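The Pratlow lab opened its doors one afternoon in June, and I went to see how Tolard trains its robot arms before they touch anything real. Most of the training runs in simulation, on software called Gronus. The room holds 23 desks and is quieter than I expected.

Visitors got to drive a simulated arm themselves. I tried for six minutes and picked up nothing. The software had logged 2,993 practice runs by the time I sat down, and over 700 of those were by visitors.

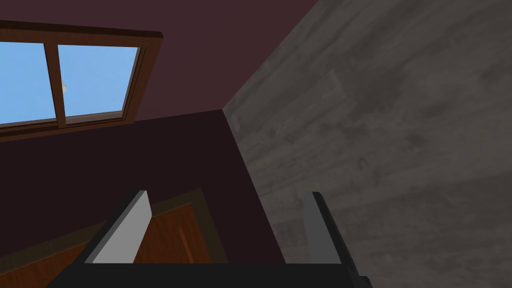
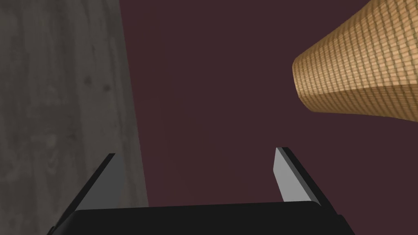

What I wanted to know was how much a made-up room can teach a machine that will work in a real one. The staff were frank that the walls and sky are kept simple. Effort goes into surfaces instead, like the gray streaked one that shows up in both views, or the tan weave in the second. The plain maroon behind them costs almost nothing to draw. Tolard plans to test the same programs on a real arm next, and I have asked to come back for that.

Related
Semeniuk opens second test hall
Warehouse arms: a buyer's guide
A morning at the sorting line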